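The arm that reported success for 15 cycles

I keep reading that gear assembly is a solved problem for two-arm cells. Fine. Then somebody please explain my Thursday.

The job is dull on purpose. Big blue gear goes on one pin, small blue gear goes on the other, teeth mesh, done. Madalena Teixeira wrote the sequence and I was supposed to sign off on it before the Coelho demo. The log said 15 cycles, 15 passes. I sat down and watched the next few myself, and on the second one the small gear came down crooked, jammed on top of its peg, and the arm kept pushing. The force limit was set at 800 in the config. Of what, the config didn't say. The arm finally threw fault 2844, which the manual lists as "general."

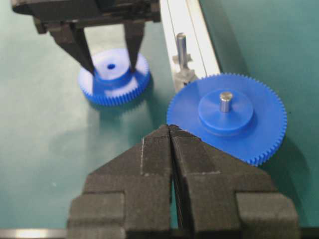 So how did we get 15 passes? The success check only looked at whether the fingers had opened at the end. They had. They open whether the gear is seated or sitting sideways on the peg like a bad hat. Skye Munro went back through the recordings that evening and found 4 of those "passes" had no meshed teeth at all.

I'm less bothered by the jam than by the check. A jam you can hear. Also, my hand was near that peg twice while I was leaning in to look, with a force limit in mystery units, and I'm not proud of it.

Madalena has put in a proper height check and we've cut the limit way down. She says it's fixed. I've asked for another full run with a person watching every cycle, and until then the demo is off.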